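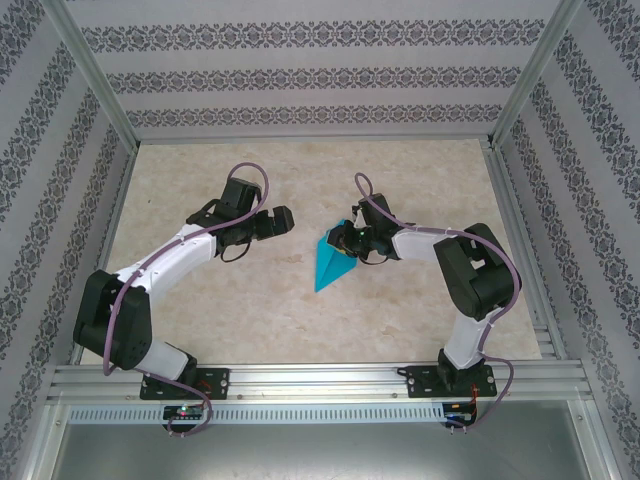 Yo dejaría siempre la pirámide para el final, escribe Impi Rissanen en las notas a la edición anterior, porque quien la coloca primero acaba moviéndola tres veces. El orden de esta sección sigue su consejo. Los pasos valen tanto para el juego básico como para el ampliado, salvo donde se indica.

## 4. Colocación de los cuerpos geométricos Adotach

### 4.1 Antes de empezar

El juego se coloca sobre una superficie plana, despejada y bien iluminada. El tapete de trabajo Brunner (ref. 451) mide 1520 × 900 mm y se vende aparte. Si no se dispone de él, sirve cualquier mesa lisa de tamaño parecido, aunque las distancias del apartado 4.4 están calculadas para el tapete.

Tenga a mano:

- la caja con sus bandejas interiores;
- la hoja de posiciones incluida en la tapa;
- un paño seco que no suelte pelusa;
- una regla o cinta métrica;
- lápiz blando, solo si la superficie admite marcas.

> **Nota.** Las superficies con veteado o dibujo de mármol se pueden usar sin problema, pero las marcas de lápiz se distinguen mal sobre ellas. En ese caso, señale las posiciones con trozos pequeños de cinta de papel de un color que contraste.

### 4.2 Preparación de la superficie

1. Retire todo lo que no forme parte del ejercicio.
2. Pase el paño seco de atrás hacia delante. Una miga debajo de una cara basta para que la pieza quede coja.
3. Si utiliza el tapete, desenróllelo con el dibujo hacia arriba y déjelo reposar hasta que las esquinas queden planas. No lo fuerce doblándolo al revés.
4. Compruebe el nivel. Coloque el cilindro tumbado en el centro y suéltelo; si rueda, calce la mesa y repita la prueba en la otra dirección.
5. Ajuste la luz de modo que no deslumbre a quien coloca las piezas. Una sola lámpara lateral marca mucho las sombras y complica la lectura de las aristas; dos luces enfrentadas las suavizan.

> **Precaución.** No use limpiadores con alcohol sobre el tapete ni sobre las piezas de color. El turquesa es el tono que antes pierde el brillo.

### 4.3 Cómo sujetar las piezas

Cada cuerpo tiene una manera cómoda de cogerse. El cubo y los prismas se toman por dos caras opuestas y paralelas. El cilindro se toma por los extremos, nunca por la superficie curva cuando está tumbado.

La pirámide triangular es la que da más trabajo. Sus caras no son paralelas y, al apretar cerca de la punta, tiende a escurrirse hacia el lado ancho. Proceda así:

1. Localice la base, es decir, la cara sobre la que va a descansar la pieza.
2. Sujete la pirámide por la parte ancha, lo más cerca posible de la base.
3. Levántela en vertical antes de desplazarla.
4. Si la punta queda mirando hacia abajo o hacia un lado, gire la pieza en el aire, despacio, hasta que la base quede paralela a la superficie.
5. Bájela y suéltela cuando toda la base haga contacto. Si apoya primero una arista, no la deje caer sobre la cara: vuelva a levantarla y corrija el giro.

Apretar más fuerte no mejora la sujeción. Si la pieza se escapa, casi siempre está cogida demasiado arriba.

> **Precaución.** La punta y las aristas pueden rayar superficies blandas o barnizadas. No arrastre la pirámide, ni siquiera para corregir unos milímetros.

### 4.4 Orden de colocación

La hoja de posiciones muestra el juego visto desde arriba. Oriéntela con el borde grueso hacia usted.

1. Marque el centro de la superficie. En el tapete ya viene impreso como una cruz pequeña.
2. Coloque el cubo en la posición A, con una cara paralela al borde delantero.
3. Coloque el prisma rectangular en la posición B, tumbado.
4. Coloque el prisma triangular en la posición C. Descansa sobre una cara rectangular, no sobre un extremo.
5. Coloque el cilindro de pie en la posición D.
6. *Solo juego ampliado:* coloque el cono y la semiesfera en E y F. La semiesfera va con la cara plana hacia abajo.
7. Coloque la pirámide en el centro, con una arista de la base paralela al borde delantero.
8. Revise las distancias con la regla. Se admite una desviación de hasta 3 mm por pieza.

Entre una pieza y la siguiente debe quedar espacio para entrar y salir sin tocar las vecinas. Las personas zurdas pueden invertir B y D — el resultado final es el mismo y se evita cruzar el brazo por encima del cilindro.

> **Nota.** Para sesiones con dos participantes, uno a cada lado, reparta las piezas antes de empezar y deje la del centro sin asignar. La coloca quien termine su lado en segundo lugar.

### 4.5 Comprobación

Colóquese a la altura de la mesa y mire las piezas de perfil.

| Lo que se observa | Qué hacer |
|---|---|
| Una pieza se balancea | Levantarla, limpiar la base y la superficie, volver a apoyarla |
| La punta de la pirámide no queda centrada | Comprobar que descansa sobre la base y no sobre una cara lateral |
| El cilindro se desplaza al tocar la mesa | Repetir la prueba de nivel del apartado 4.2 |
| Dos piezas se tocan | Retirar la última colocada y medir de nuevo desde el centro |

En la versión de la pirámide con base y caras iguales, cualquier cara sirve de apoyo y la segunda fila de la tabla no se aplica. La hoja de posiciones indica qué versión trae su caja.

### 4.6 Recogida

1. Retire primero la pirámide y siga el orden inverso al de colocación.
2. Pase el paño por cada pieza. No las moje.
3. Guarde cada cuerpo en su hueco. El de la pirámide solo la admite con la punta hacia abajo; si sobresale, está girada y hay que rotarla hasta que encaje sin presión.
4. Despegue la cinta de papel el mismo día. Pasado un tiempo, deja restos de adhesivo.
5. Enrolle el tapete con el dibujo hacia fuera y guárdelo tumbado.

No apile cajas encima de la bandeja abierta. Las piezas sueltas de repuesto se piden a Pidville indicando la forma, el color y la letra grabada en el fondo del hueco correspondiente. El plazo habitual de entrega figura en la hoja de garantía.

*Texto: Nele Stöcker. Revisión: Dirk Michiels. 14 de junio de 2019.*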